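Senaseo – a little list of animated series and films for grown-ups

Hello! I keep this list for anyone who wants to get into animation as an adult and doesn't know where to start. It began as a text file I kept sending to friends, and by June it had got long enough to need a README.

What's in it

There are 100 titles, one per line, in titles.csv. Each has a country, a year, a running time and my own score out of 7 (yes, seven – I find ten far too many to choose from). Films and series are mixed together, so use the "kind" column if you only want one or the other.

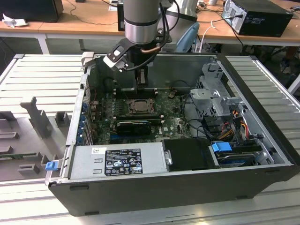 How I scored things

I watched at least 30 minutes of everything before giving it a number, and I went back to the ones I'd been grumpy about. Luuk Declercq scored them all separately and his numbers are in the second column. We disagree wildly about anything with a talking cat!

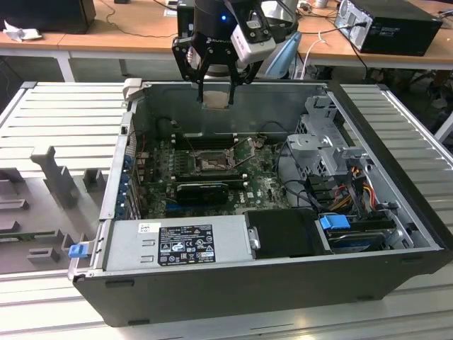

Where a title has several dubs, the score is for the original voices with subtitles. I've put a note in the last column if the English dub is good, and there are more of those than I expected when I started.

Known problems

Slow family dramas are over-represented because I love them, and there's hardly any sport. Stop-motion is thin too.

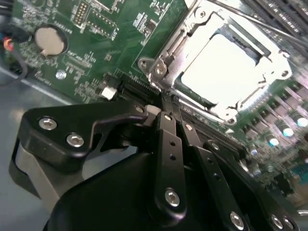
Version 2 will fix some of that, and I'd like to add a column for shows that are fine to watch with a teenager in the room. Spelling of translated titles is a bit of a mess – if you spot a duplicate, send me both line numbers and I'll merge them.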